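Section 3: Planning and ordering your work area

Read this section before you place an order. It covers the items you need to budget for besides the arm itself, and the order in which to buy them. The set-up steps start in Section 4.

3.1 Before you order

1. Decide on the task first. Write one sentence that says what the arm will pick up, where from, and where it will put it down. Send this sentence with your quote request to Tirulero so that the right tool is priced.

2. Measure the reach. Take a tape from the centre of the planned base position to the farthest point the tool must touch. If the figure is over 65 cm, ask for the long-link version. It adds 28 working days to delivery.

3. Check the table. The top must be flat and stiff, with a free edge for clamps. Push down hard on one corner - if the top moves, price a new table now.

Note: Folding tables are not suitable, even for a trial.

4. Choose the fixing. Clamps cost less and let you move the arm between jobs. Bolts are needed if the arm will stay in one place for more than a year. Skamura clamp sets are sold in pairs and are not included with the arm.

5. Count your sockets. The controller, the computer and each camera need their own. Do not plan on running these from one extension lead.

3.2 Items often left out of the budget

Mounting plate. Ordered separately, part 155.

Cable ties and sleeves for the outside of the arm. Buy twice what you think you need.

Camera stand. A free-standing one is easier to adjust than one fixed to the table.

Test objects. If the work involves soft goods, buy several cushions in different fabrics and sizes, and a spare of each. Covers wear at the corners.

Storage for leads and small devices. A low drawer unit near the table will do.

Caution: Do not order a tool from Xue or Flaltier without the matching wrist adaptor. The bolt patterns look alike but do not fit.

3.3 Planning for work on furniture

An arm that works over a couch or bed needs more room than one that works on its own table. Place the table so that the arm can reach over the seat without the elbow touching the back cushions or the wall. Allow 30 cm of clear space behind the base for leads.

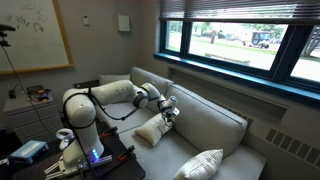 3.4 Quotes and delivery

1. Ask for the arm, tool, plate and clamps on one quote. Split orders are charged carriage twice.

2. Check the expiry date. Prices in the current list are held until 05/10/2026.

3. Orders placed in February may take longer while the stock count is carried out.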